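Help > Blogs > Posting > Moving a blog to another account

Moving a Stulora blog to a different sign-in

These steps apply when a blog was created under one Stulora account and you want to run it from another. The blog address and its posts do not change. Both accounts must stay open until step 5 is done. 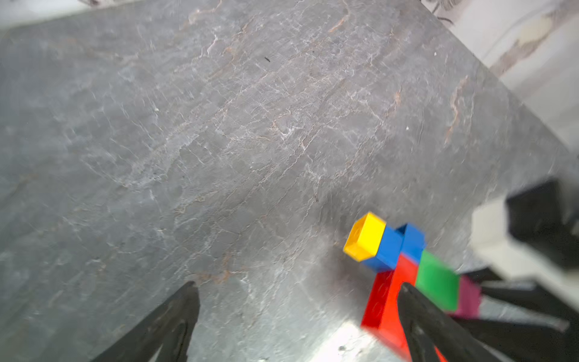
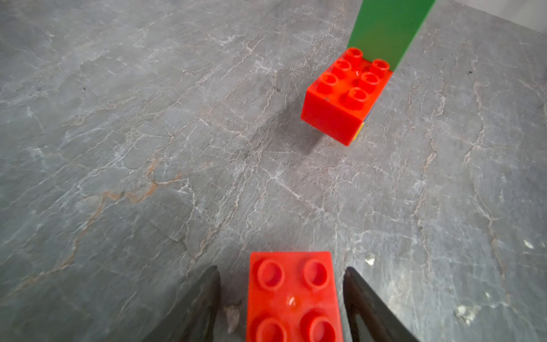
Homa Ghaffari wrote in to say that the invitation in step 2 kept opening under her old account until she signed out of every account and started over in a private window.

1. Sign in with the old account. Open Settings, then Authors.
2. Select Invite and enter the email address of the new account. The link expires after 12 hours.
3. Sign out. Sign in with the new account only, then open the link.
4. Sign back in with the old account. Under Authors, change the new account from Writer to Owner.
5. Sign in with the new account and publish a test post. If it appears, remove the old account from the list.

Blogs with more than 2000 posts may show an empty post list after step 4. Reload the page before changing anything else. Error 122 means the new account has not confirmed its email address.

Updated September 2025

12 comments | 910 shares

Contact | Copyright Stulora Help Pages | Back to top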